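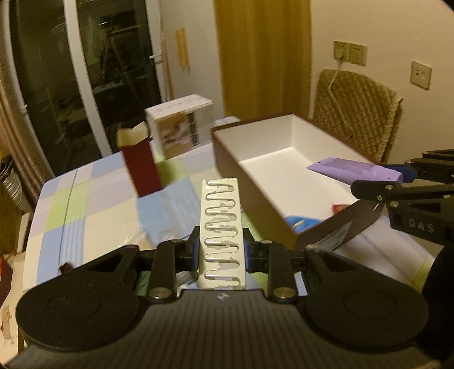

3.2 Rehearsal structure and audience response

The second phase of the study followed the remounting of a contemporary dance work by the Calside ensemble. The work, Kornora, is a quintet of 40 minutes for dancers with mixed training, and was first shown in a studio theatre that seats 101. For the remount it moved to the Flanagan, a converted drill hall with 300 seats on three sides of the floor. Our interest was in how the dancers altered spacing and timing when the audience was no longer in front of them.

Rehearsals ran through March. Each began with a full company warm-up led by the rehearsal director, followed by work on single sections and a run without stopping. We attended the runs and took field notes by hand. Dancers were interviewed in pairs after the final week, using the schedule set out in the previous section. No changes to the choreography were requested by the researchers.
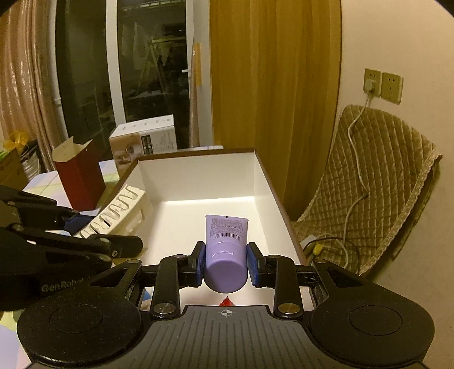 Gregor Dalgleish

Figure 2. A hand-held gripper holding a lavender squeeze tube upright in a white box.

The phases of the remount overlap more than the schedule suggested. Spacing was meant to be settled before the company moved into the hall, but the opening unison section was re-spaced twice after the move. Dancers at the sides reported that they had relied on the back wall of the studio as a reference and could not find their diagonals without it. One described the first run in the hall as "dancing in a paddock". The rehearsal director responded by giving each dancer a partner to watch in place of a fixed point in the room.

This had an effect on timing. In the studio runs the unison was led from the front, and the others followed with a slight delay. In the hall the lead passed between dancers depending on which way the group was facing – a change that was not planned and that the choreographer chose to keep. The slow duet in the centre of the work changed least. Both dancers said they took their cues from breath and weight, and neither recalled adjusting to the new seating.

Audience members who stayed for the discussion after opening night spoke mostly about proximity. Those on the side banks described the duet as private and the unison as crowded, while those at the front used neither word. We treat these remarks with caution, as people who stay to talk are not typical of the whole house. They are considered again in Section 4 alongside the dancers' own accounts.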